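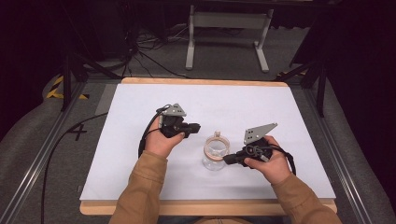

The glass jar on the white board, one hand on either side.

Tirnum Jars: opening, filling and closing small containers

README, last touched 6 December 2022

Hi, and thanks for downloading this! I'm Hongjun Cui, and I put Tirnum Jars together after a long winter of being annoyed by my own pantry. I wanted a set of recordings about one very ordinary thing, which is getting stuff in and out of jars on a table. Kitchens get plenty of attention for the cooking part, but I care about the two minutes before it, when you're hunting for cotton balls or bay leaves and the lid won't come off.

What you get

There are 2,309 clips in total. I held back 300 of them for testing and 1,509 are for training. The rest are in a folder called "extras" (mostly slow ones, or ones where I changed my mind halfway through). Please don't mix the extras into training without looking at them first. I did that once in February and spent a week wondering why my numbers were so strange.

The folders are named by what happens to the jar: open, close, put_in, take_out, move. A clip lives in one folder only, even if two things happen in it, and I go by whichever comes first. If you disagree with one, the labels are in a plain CSV and you can fix it in a minute.

About the jars

I like clear jars for this and I'll defend that choice forever. You can see what's inside, which makes labeling so much nicer, but the walls bend everything behind them and throw back bright streaks of light.

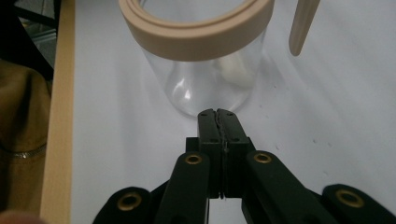
Anything white and soft inside a jar on a white table is a pain to outline, so expect those masks to be a little generous. I drew them by hand and I always went for the outside edge of the thing as it looks through the glass, without trying to guess its true shape. The pale tan ring at the top gets its own label, "band", and please keep it separate from "glass" if you retrain anything.

Thin wooden sticks are labeled "stick" wherever they turn up, even when they're just near the jar and have nothing to do with the task. I went back and forth on that one!

Known problems

- Some masks swallow part of the jar's shadow. It's faint and soft on the white surface and I missed it.
- "move" and "put_in" get confused when the jar slides a bit during filling.
- The older label file, labels_sartori.csv, uses "lid" for both the band and the whole top. Use the newer one.

If you find something else that's off, open an issue and give me the clip number. I read them all, just slowly.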